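Looking after wooden bowls, boards and spoons

Most wooden kitchenware is ruined by water and not by use. I have a salad bowl that has been on the go for 35 years, first in my mother's kitchen and now in mine, and it has never been near a dishwasher. It has had a lot of vinegar in it and a lot of children hitting it with spoons. What follows is how I keep it and the rest of the wooden things going.

Daily washing

Wash wood by hand, soon after you've used it. Hot tap water, a small drop of washing-up liquid and a soft sponge will do for nearly everything. Wipe the inside first, then the outside, then rinse quickly under the tap. Don't fill a bowl with water and leave it on the side while you eat. The inside swells, the outside doesn't, and sooner or later you get a crack running down from the rim.

Use the soft face of the sponge. The rough green or white scouring side takes the surface off and leaves the grain furry, and then food sticks to it. If something has dried on, lay a wet cloth over the spot for a few minutes and try again.

Keep one sponge for wood and a different one for greasy pans. Fat from a roasting tin gets into the grain and goes rancid, and you will smell it in your lettuce a month later.

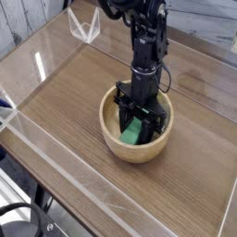

Drying

Dry straight away with a tea towel, then leave the thing to finish in the air. Boards stand on their edge, so both faces get air. Bowls I put upside down for ten minutes to drain and then turn the right way up, as the rim traps damp underneath if you leave them all night. Spoons go in a jar, handles down.

Keep everything away from the radiator, the top of the range and a sunny windowsill. Fast drying does as much harm as soaking. Bríd Mulcahy lost a good beech board that way in a single afternoon, when it bent like a roof tile on top of the boiler.

If a board has only a slight bend in it, lay it hump side up on a damp towel overnight with a couple of heavy books on top. It works more often than not with thin boards. Thick ones tend to stay as they are.

Smells and stains

Onion and garlic: sprinkle coarse salt over the wood, rub it in with half a lemon, leave it for five minutes, rinse and dry. Once is enough for a board. A bowl used for garlicky dressing may want doing twice.

Beetroot and berries: the same salt and lemon, but be quick. An old beetroot stain won't come out, though it does fade over a few months.

Turmeric: I have never shifted it from wood. Parisa Zarei keeps a separate spoon for it and lets it go yellow, and I now do the same.

Black marks: these usually come from a wet tin or an iron pan left standing on the wood. Light sanding is the only thing that has worked for me.

Bleach isn't needed in an ordinary kitchen, and it dries the wood out badly. For a board that has had raw meat on it, scrub with very hot water and washing-up liquid, and dry it at once. Better still, keep a plastic board for raw meat and wash that as hot as you like.
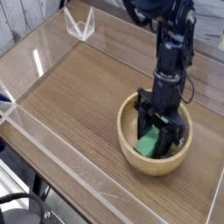

Oiling

Wood needs oil when it looks pale and chalky, or when drops of water soak in where they used to sit on top. For a bowl in weekly use that's every 2 months or so. Boards want it more often, especially in winter with the heating on.

Use food-grade mineral oil, sold in most chemists and kitchen shops. Olive oil and sunflower oil go sticky and start to smell. Walnut oil sets well and looks lovely, but leave it off anything that will be used by someone with a nut allergy.

Warm the bottle in a jug of hot water, then put a spoonful of oil on a clean cotton rag and rub it in with the grain. Do the end grain of boards twice. Leave it for 6 hours or overnight, and wipe off whatever hasn't gone in. If it still feels tacky the next day, you used too much. Rub it over with a dry cloth.

Oily rags can heat up by themselves when they're bundled together, and walnut and linseed oils are the ones to watch. Spread rags flat outdoors until they have dried hard before they go in the bin.

Sanding a rough patch

Start with 120 grit if it's bad, 240 if it's only furry. Go with the grain. Then wipe the wood with a damp cloth, let it dry completely and sand once more with the fine paper, because the first wetting always raises the fibres. Oil it the same day.

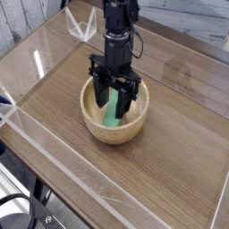
The sponge itself

Rinse it until the water runs clear, squeeze it hard and stand it on its end where air can get round it. A sponge lying in a puddle behind the tap will be sour by morning. Change it when it smells, or when bits start coming away. Old ones can be cut in two and used for cleaning shoes or bicycles, if you snip off a corner first so they don't find their way back to the sink.

When to give up

A hairline crack in a bowl is fine for fruit or bread, but stop using it for anything wet. A board with a deep split should go, as you can't clean down inside it. Spoons with a soft, dark end can be sawn off short and used as plant labels. I have four in the herb bed now and they are lasting better than the bought ones did.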